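Kidbridge shared laundry, August meeting
Held in the laundry, 2 pm
Chair: Sunita Ferreira
Minutes: Houshang Hosseinzadeh

**1. Last minutes**

Accepted, with one correction from me. I did not "welcome" the new washer. I said I would wait and see.

**2. The control panel**

The labels on the washer's panel are in Chinese, in small white print, with icons beside some of them. Sunita feels people will pick it up as they go. I asked how, given that most of us can't read it and the buttons are flat glossy ones you can't find by feel.
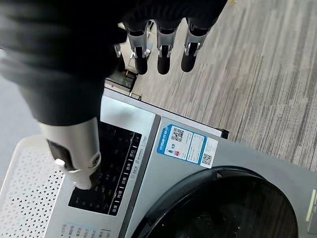

*Item 2: left half of the control panel, row of touch symbols.*

The supplier, Herrera, has offered a translated overlay "in due course". I have heard "in due course" from Herrera before, over the dryer vent. Sunita will ask for a date in writing. Until then, she'll write up a card in English with the everyday wash and the rinse, and stick it on the wall. I asked that someone other than the author test the card before it goes up. Agreed.

**3. The door**

There was a long discussion about whether the door is being left open between loads. The notice says to leave it open so the drum can air. Bemcombe, next door, tell their people to shut theirs, and they claim never to have had a smell. I'd like to visit with my own nose before we take that on.
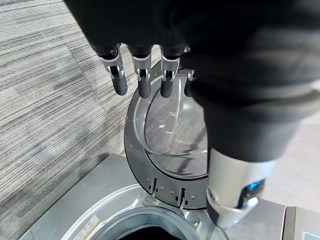 Sunita moved that we keep our notice as it is for another 3 months. Carried, though I asked for it to be noted that a notice is only as good as the number of people who read it. I also asked for the screws and catches on the door frame to be checked by hand at the next service. No fault has been reported. I would still like them checked.

**4. Sorting and overloading**

The proposal was to sort darks from brights before loading, using the white plastic basket on top of the washer.

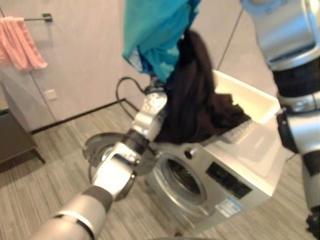

*Item 4: turquoise and dark items together, basket on top of the washer.*

I have doubts about one basket doing the work of 2. Sunita thinks a second would end up on the floor. We'll try the one and see.

**5. Detergent**

Flulteck quoted $602 for a bulk order. I asked how many washes that covers and was told 2000, which sounds generous. Held over until they tell us the dose they're assuming.

**6. Floor**

Sunita asked that nothing be left on the floor at the end of a turn, socks included. 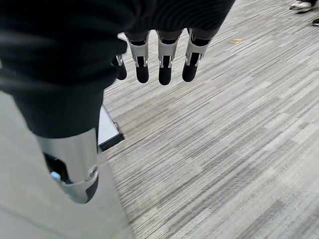 *Item 6: laundry floor.*

Agreed without a vote. I don't expect much change.

**Actions**

- Sunita: English card, letter to Herrera
- Houshang: visit Bemcombe, chase Flulteck on dosage

Closed at 3 pm.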